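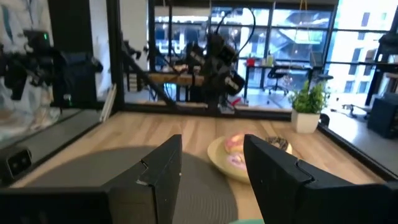
Two pinks and a chocolate, with the plant for company.

I have opinions about donuts, and most of them concern plates.

My friend Shireen Mofokeng believes a donut should be eaten over the box, standing up, like a horse. I was raised by people who owned a cake stand, so we've been having this argument since October. Her position is that a plate under a donut is one more thing to wash. Mine is that a donut in a box is freight.

So I've been looking at how they sit on things. A shallow cream-yellow plate does pink glaze a lot of favors. Pink on white looks like a dentist's office. Pink on cream looks like somebody's aunt is about to come in and ask about your job. The chocolate one doesn't care what it's on and never has.

Then there is the placemat question. I paid 6 dollars for a round woven one at Whitlock last year and it has held crumbs from every meal since. You can shake it over the sink all you like. Sprinkles get down between the rings and settle there for good.
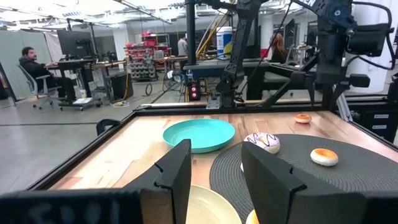

White with chocolate stripes on the placemat, orange one roughing it on the wood.

Donuts straight on the placemat is where I lose my nerve. The dark gray makes the white frosting look terrific, I'll give it that, but I know what glaze does to anything woven. Bare wood is better. Wood wipes. What I can't get past is the teal plate sitting right there with its nice raised rim, while a small orange donut is left out near the edge of the table.

Shireen says I should write about something else. She may get her wish - I have 70 pages of a library book to finish and it's due back.

Recent posts
The Jindine teapot, one year on
Against the butter dish
200 napkins and no guests
What I did with the Tunonier trays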